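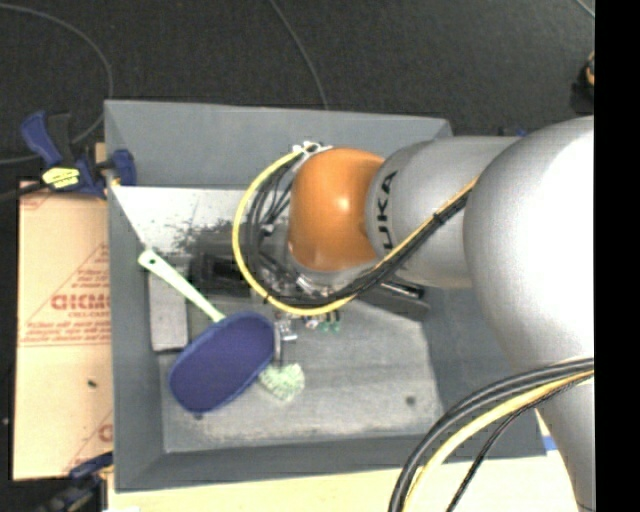
*Fig. 4. KUKA arm over a grey bin of household items and tools.*

## 4. Setting up the concerns line for your forum

Right, this is the part I get asked about most, so I've written it out the way I do it myself. It covers the phone line and the Weltelar inbox behind it, for any forum where people may want to speak privately about harm to a child. The Estutton forum in August had 400 people on the list and ran on exactly these steps.

**Before you start** you'll need an admin login, the names of your two listeners, and the local emergency and child protection numbers (check them by ringing, please, don't copy them from last year's leaflet).

1. Log in and open **Lines > New line**. Give it a dull name. I use the venue and nothing else – mine was just "Bescombe" last time.
2. Under **Who can listen**, add both listeners. Leave the organisers off, and leave yourself off too unless you've done the training.
3. Set **Ring for** to 10 seconds. After that the call jumps to your second listener.
4. Record the greeting. Mine says who will answer, what they write down and when they'd have to pass something on. Keep it slow and use your normal voice!
5. Switch **Caller number** to *Hidden*.
6. In **Languages**, tick every one spoken at the forum and record the greeting again for each. I know, it's a slog, but do it before the doors open.
7. Press **Test** and ring in from a phone that isn't on the account. Let it ring out once so you hear the handover.

> **Note:** Hartmut Pfeiffer looks after the printed cards. He needs the number as plain text, and the cards come in boxes of 400.

> **Caution:** The line doesn't replace the emergency number. If a child is in danger now, the listener rings the emergency services first and fills in the form later.

### 4.1 Notes and who sees them

Each call makes a blank note. Write what the caller said in their own words, add the time, and press **Lock**. You can't edit a locked note (I've tried), only add to it underneath.

If you're using the old Schwerdtfeger handset, the lock key is the one with the square on it, and code 68 on the display means the note hasn't been saved yet. Wait for it to clear before you hang up.

Settings last checked 9 Dec 2022. Closing the line after the forum is in section 5.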